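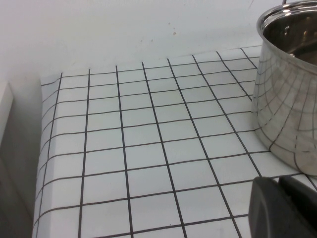
The software that does not trust a shiny pot

When a robot fails to pick up a saucepan, most people blame the hand. Brendan Foley blames the line of code that told the hand where the saucepan was. He has spent the last two years at Cekuvdale, a small robotics software company, on what he calls the boring half of grasping: the part that happens before anything moves.

The product is called Trokton. It is a planning and perception package that sits between the camera and the arm. It receives pictures, decides what is in them, chooses a place to hold, and sends a path to the controller. Customers can use it with several kinds of arm, and they mostly buy it for kitchens, laundries and other places where the objects were never designed for a machine.

Kitchens are where the trouble started. Polished steel has almost no colour of its own. It borrows from the room. Put a pot on a table covered with black lines and the pot will carry black lines too, only bent. A person sees a reflection at once and forgets it. A perception program that looks for texture finds plenty of texture, and reports it with full confidence at the wrong distance.

"The first version was very sure of itself," Foley says. "It believed there was a second table inside the pot. And then it made a good plan to go and touch that table."

He tells this story without embarrassment. The plan was short and smooth, with no collision in it. All the checks were passed, for a world that did not exist.

A grid on purpose

Visitors to the lab often ask why the team works on a white sheet with a printed grid, if the grid makes the problem worse. The answer is that it makes the problem visible. On a plain cloth, the reflection is a vague grey cloud and the errors are also vague. With straight lines, the software has something it can compare. It knows that the lines on the sheet are straight and cross at right angles. When it meets a group of lines that bend together like a fan, it can suspect a mirror.

This idea became the module named Filip. Before any shape is built, Filip goes through the image and fits the grid on the flat parts. Every region then gets a label: it follows the grid, it breaks the grid, or it has no grid at all. The regions that break it are examined a second time. Some are cloth that hangs over the side of a table, where the squares are pulled long and the lines curve. Others are reflections. The difference between these two took most of a winter.

Clodagh Kinsella, who joined to write the planner and was slowly pulled into perception, explains how they are separated. The wrist camera moves a little, and the software looks again. On a fold of cloth, the pattern stays with the cloth. On a mirror, the pattern slides over the surface, in a way that depends on where the camera is. Three or four small movements are normally enough.

"I like this solution because it costs us so little," she says. "The arm must approach the object anyway. So we ask it to approach in a manner that teaches us something."

The approach is therefore no longer the straightest path. The planner gives each possible path two scores, one for the time it takes and one for how much doubt it will remove. Early in the movement, the second score weighs more. Close to the object, the first one takes over. Between them there is a setting that the customer can change, and Kinsella would prefer that the customer did not.

The last few centimetres

Even with a good model of the pot, the end of the movement is delicate. The camera is mounted at the wrist, so as the hand comes near, the object grows until it no longer fits in the picture. Half of the rim is gone, then the handle. The finger itself covers a corner of the view. At the moment when precision matters most, the software has the least to look at.

Many systems solve this by closing their eyes. They take one good look from far away and trust it until contact. Trokton used to work like this as well. Now it keeps a model of the whole object and, with each new picture, corrects only the part it can still see. The rest is carried along, together with a number that says how old the information is. If this number becomes too large, the arm backs off and looks again.

The finger is handled by a mask. The software knows the shape of the gripper and the angle of each joint, so it can calculate which pixels belong to the robot and ignore them. But a polished pot can also reflect the finger. In one early test the planner discovered an obstacle that came closer each time the arm moved forward, and it politely refused to continue. Foley keeps the recording and shows it to new colleagues.

Numbers, with some caution

The team keeps its test set in a tool called Jumitz, which replays recorded approaches against every new version of the code. The set holds 3895 approaches at present. Of these, 903 involve polished metal, and they are run first, each night, so that a bad change is found before breakfast. When Filip was switched on in April, 441 of the metal approaches changed their result. Not every change was an improvement, and a good part of the spring was spent reading the others one by one.

What they learned is not elegant. Brushed steel, which scatters light, is sometimes harder than a mirror, as the pattern in it is too weak to test. Glass is not supported. A lid with a dark knob is easy, and customers who see the lid demonstration must be told that it is the easy one.

There is also the objection that no restaurant will put a grid on its counter. Kinsella agrees with it. Her present work is to use whatever straight things a kitchen already offers, such as tile joints, shelf edges and the border of a cutting board. The results are uneven. Tiles work well. Wood grain does not, and she has stopped promising a date for it.

Foley, for his part, would like to return to the planner's habit of waiting. When doubt is high, the arm now stops above the pot for almost a second before it looks again. It is safe, but cooks who have tried it find the pause irritating, and one of them began to push the pot toward the gripper with a spoon. The software does not have a plan for that yet.

441 shares - 2 comments

Sign up for our newsletter and receive new features by email. You can unsubscribe at any time.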